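Shoe lacing

Shoe lacing is the threading of a cord through paired eyelets to close a shoe over the foot. On low-top court sneakers the laces draw together two eyestays above the tongue. Most pairs are sold either loosely laced or with the laces packed separately.

Criss-cross lacing is the usual pattern. The lace enters the bottom pair of eyelets, and each end then crosses to the opposite side at every row. Straight-bar lacing runs level across the shoe and hides the diagonals underneath — a style often chosen for dress shoes.

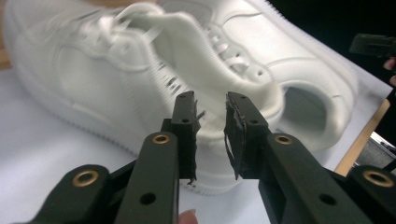 White laces discolour sooner than white uppers and are commonly removed for washing. They are soaked in warm water with a little laundry soap, rinsed and dried flat. Knots are undone first, as dirt collects in the folds.

Lace length depends on the number of eyelet pairs and the width of the foot. A lace of 70 cm suits a small shoe with few eyelets. The plastic or metal sheath at each end is called an aglet; a frayed end can be bound with tape or dipped in clear nail polish.

See also: Eyelet, Shoe tongue, Bow knot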